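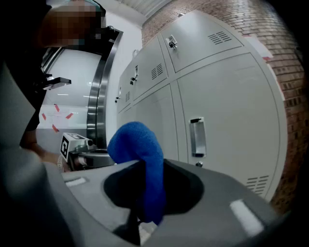

A soft blue cloth on one gripper, the second gripper in hand with its marker cube on top, and a wall of lockers behind.

Hands first, robot later
The Jitley kit lets you teach a robot arm by doing the chore yourself. We spent an afternoon with it and didn't want to give it back.

I have wiped down a lot of locker doors in my life, and until June I had never done it with a pair of plastic jaws where my fingers should be. It's slow and clumsy for the first ten minutes, and then something clicks and you find yourself grinning at a door handle.

The kit is Jitley's, put together by a small team at Rothe in Ornton. You get two hand-held grippers, each with its own camera and a white marker cube that the tracking software follows around the room. You hold one in each hand, do a job you'd like a robot arm to do someday, and the kit records what the jaws saw and how they moved. No arm has to be anywhere near you, and that's what I love about it! You can take the whole thing to where the work is.

Ingeborg Hamann, who runs training sessions for new users, started me off with a cloth and one instruction: stop thinking about your wrists. I thought about nothing else. A human hand cheats all the time when it wipes something, sliding the cloth along with a fingertip, bunching it up, letting it go flat again. Jaws can only pinch. You have to decide where to grab the cloth before you start, and if you've grabbed too much of it you get a wad that skates over the metal without touching the corners.

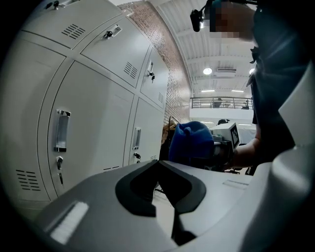
By my third run I had settled on a grip close to the edge, with a good fistful of fabric hanging free, and I could get around a handle and down past a lock in one pass. Hamann has people do short takes, one door at a time, and she is firm about starting over when a take goes badly. (I started over a lot.) Her rule of thumb is 200 good takes before she'll even look at how a task is shaping up, and 1000 before she'd trust it in front of visitors. The biggest set she has made with the kit so far is 464 takes of folding dish towels, which she says cured her of folding dish towels at home.

Setup was quicker than I had feared. Put the grippers where the tracking can find them, wait for the lights on the cubes, check the screen, go. The take timer is large enough to read with a quick look, a small thing I came to be very fond of. Closing the jaws takes a light squeeze, and they hold soft stuff nicely. Thin, stiff things are harder. I never did turn a small key the way I wanted to. 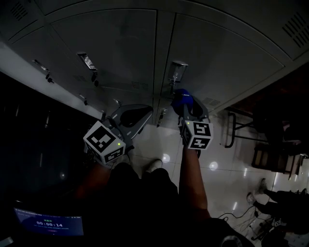
Working both grippers at once, with the right jaw closed on something soft and blue beside a door handle.

Now the grumbles. The housings are big, and in tight spots you bump them into whatever is next door. My forearms were sore by late afternoon. And the software for sorting takes afterward still feels like a first draft: you can mark a take good or bad, but you can't leave yourself a note about why, and after a long session you will have forgotten.

Annelore Tiedemann has used an early kit at her repair shop in Asden since the winter and shares the complaint about notes. She keeps a paper pad next to the screen. She has 222 takes of sorting cable ties and wants to move on to packing parts trays next. "My nephew got better at it than me in one evening," she told me. "He plays a lot of video games. I just have opinions about trays."

I'd recommend the kit to anyone with a repetitive job, a bit of floor space and some patience. Borrow one before you buy if you can, and bring a few cloths of different thickness. The thick one was my favorite. Hamann prefers the thin one, and we were still arguing about it when she switched off the screen.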